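Simulation Practice Working Group, Minutes, September
Start 2:05 pm. Ellside room plus call-in. Quorum ok.

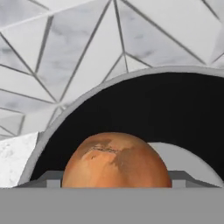

1. Last minutes
Approved, one fix: "collision margin" not "collision merging" in item 4.

2. Draft rules for simulated test scenes (rev 2)
Long discussion. Main points:
- Every scene gets a version number and a plain text note saying what it's for. Jornari scenes have the number, mostly no note.
- Visual mesh and collision mesh to be checked against each other before a scene is released. Agreed, no objections.
- Decorative textures ok in training scenes. For acceptance runs, at least one pass with plain textures too. Kisuvgate side wanted this as "should", Wan side wanted "must". Went with must.
- Lighting settings saved with the scene, not in someones local config.
- Random seeds logged for every run. Already in rev 1 but people are skipping it.

3. Number of runs
Current text says 100 runs per scene before any hardware trial. Kisuvgate asked for 3,000. Too slow on the shared machines, several people said so. Compromise: 100 for a minor change, 3,000 for a new gripper or new controller. Wording to be cleaned up, "minor" needs a definition. Not settled today.

4. Failed runs
Wan reported 1,269 failed runs in the shared folder with no reason code. Discussion on whether to delete. Decision: keep, tag as "unreviewed", leave out of any pass rate. From now on no reason code = run doesnt count, pass or fail.

5. Sim results in reports
Reports must say simulated in the title and on every chart. A sim pass is not a safety sign-off. Hardware trials still need the guarding check and the e-stop test, same as before. Put this near the top of the doc, its buried on the last page now.

6. AOB
- Template for scene notes: Jornari to send a first try.
- Shared folder almost full again.

Actions
Jornari: scene note template, backfill missing notes
Kisuvgate: definition of minor change
Wan: tag the unreviewed runs
Ellside: rev 3 of the draft, circulate before next meeting

Closed 3:20 pm. Next one in October, same room.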